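4. Recording a basket-to-bag run (Zusdale rig, hand-held grippers)

4.1 Before you start. Log in to the Clernari recorder, pick task 3, check both grippers show green. If one doesn't, unplug, wait, plug back in. Don't restart the whole rig, you lose the calibration.

4.2 Start pose. Both grippers up, jaws open, hold still until the beep. Runs with no still period get thrown out by the Penner script later on.
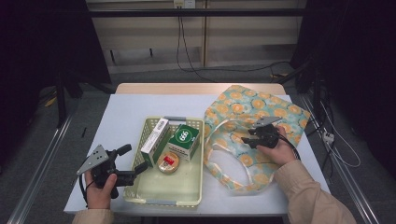
4.3 Cable slack matters more than it did on the old Grultska set-up. Pull enough through before each run to reach the far side of the basket without tugging. Keep the cable running back past your wrist, as on the left hand, and lay the tote out flat and open next to the basket so the right gripper can come in over it.

4.4 Move items one at a time. Normal speed, no showing off. Dropped item: carry on and pick it up, recoveries are usefull. Tag the run "drop" afterwards.

CAUTION: fingers clear of the jaws when you squeeze.

Note: shuffle the items every 2 runs. In May we trained on 608 runs and the policy stalled on anything lying flat. Adding 169 shuffled ones fixed most of it, roughly. Still weak on tins.

4.5 Save, then next. Don't rename teh files.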